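Student Suturing Project – January Progress Report
Submitted by Žofie Pešek, project lead, to the Vellov education fund
2 comments · 12 shares

We promised you a robot that ties knots. We have one that starts them with great confidence. The two-arm code now runs on the club's own computer, and the thread planner has stopped crashing at lunch.

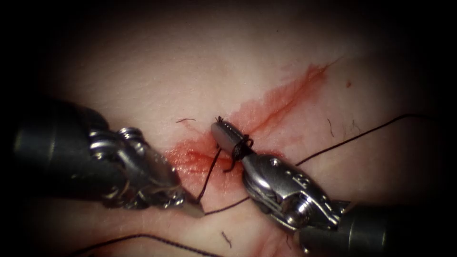

The wrap routine was rewritten twice. Both versions are in the repository – the first as a warning.

Spending is at about 100 percent of the thread budget, which was the smallest line and the first to go.
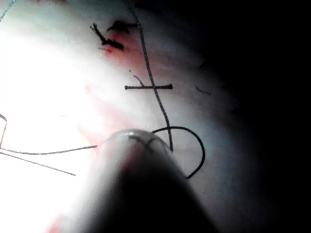 Next period

Two students take over grasp planning. The rest will label wrist-camera video, a job they have accepted in silence.
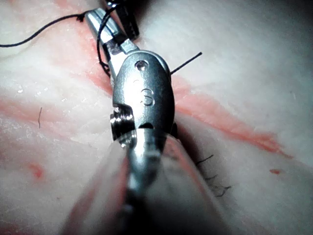 We also ask to move four hours of bench time from testing to training. The new members need it, and so do the old ones. 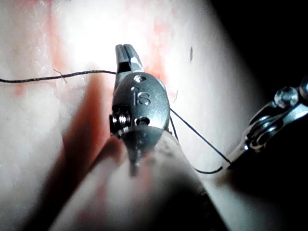 Black thread between the two instruments, over the practice pad.

Share · 4 likes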